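La serie coreana «Codico» tendrá segunda temporada

Ya es oficial y por aquí lo celebramos: «Codico», el drama coreano que se convirtió en el fenómeno silencioso de la primavera, volverá con nuevos episodios. La productora Jumstead lo confirmó a media mañana con un comunicado de dos párrafos y un avance brevísimo, sin diálogos, que ya circula por todos los foros de aficionados.

La primera entrega seguía a dos hermanas que heredan una academia de canto en ruinas y descubren que su madre llevaba años escribiendo canciones para otros. Arrancó con poquísima promoción y fue creciendo capítulo a capítulo, hasta ese final en la azotea que tanta gente ha visto ya más de una vez (nosotros también, claro).
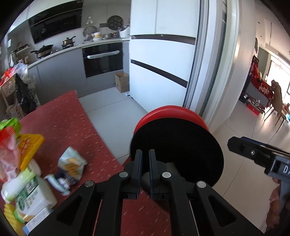
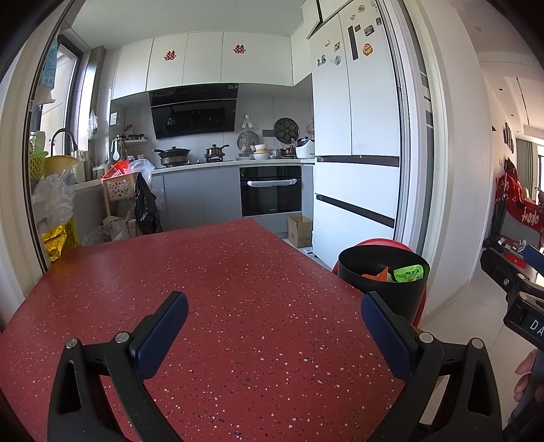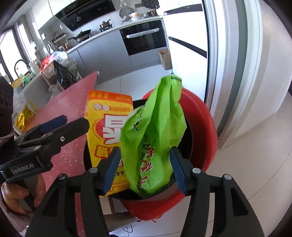

El rodaje empezará en febrero y regresa el reparto principal al completo. La novedad está en la música – la banda Azar, autora del tema de cierre, firmará esta vez toda la banda sonora. ¡Una noticia estupenda para quienes nos quedábamos siempre hasta el último crédito!

De la trama se sabe poco. El comunicado habla de un salto de 2 años y de un concurso televisivo en el que las hermanas acabarán en equipos rivales. Para las escenas del concurso, Jumstead ha abierto una convocatoria de 300 figurantes y recibió 1.292 solicitudes en la primera tarde.

En España, la plataforma Gillen mantiene los derechos y ofrecerá los episodios con subtítulos el mismo día del estreno coreano, sin la espera de la otra vez. También prepara un pase en cine del primer capítulo, en una sala de 300 butacas, con entradas por sorteo entre sus abonados. La fecha de estreno sigue sin anunciarse.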